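Chapter 7
Setting Up and Maintaining a Board-Level Service Cell
Ognjen Kadrić

2 comments
40 shares

A board-level service cell handles parts inside a computer case that was laid out for human hands. Clearances are small and contact surfaces are easily damaged. This chapter covers the Plirkow cell: locating the case, teaching approach points, and servicing the gripper. Section 7.1 begins with the case, which is laid on its side with the side panel removed. All taught points are referenced to the motherboard, and the wrist is brought down from above.
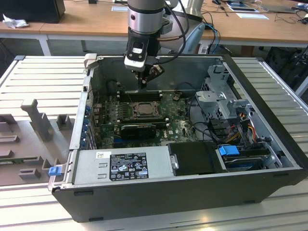 Figure 7.1 Gripper over the memory slots of an open desktop case.

Re-teach the approach points whenever a finger is replaced. Jog at low speed and store each point only after the arm has settled. Inspect the finger linkage every 40 hours of operation and replace the finger set at 1,980 cycles. Record both in the cell log.

Processor handling is treated separately in Section 7.4. The part is gripped clear of its contacts, and the jaws must not touch the socket. 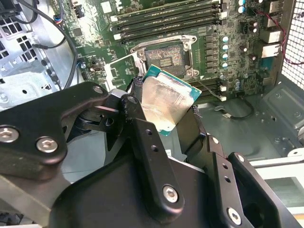

When should the finger linkage bolts be checked?
Check them at each linkage inspection, with the arm parked and drive power off, and again after any collision stop.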